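I look after the kitchen cell at Patura in Siltville – one robot arm, one countertop and a long list of small jobs – and I could really use a second pair of hands starting in September. We have 122 pick-and-place routines on file and every one needs checking after service, so yes, it's a lot of resetting things!

You'd be wiping down the counter, setting things out, greasing joints, swapping worn finger pads and rerunning the calibration until it behaves. I'll teach you all of it (Ga-eun Jeon taught me, and I came from fixing dishwashers).

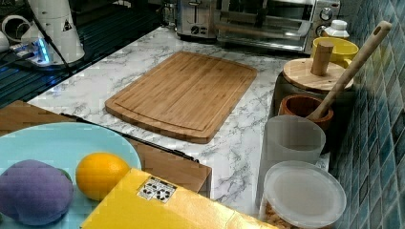

The marble-patterned counter, with the cutting board set diagonally and the toaster behind it.

You should be OK with a torque wrench, tidy with cables and willing to write down what you changed. No degree needed. Shifts start at 7:30 a.m. and there's decent coffee.

If that sounds like you, send a few lines about something you've repaired to Prys Edwards at the front desk and mention job 433. I read them all myself – short is fine.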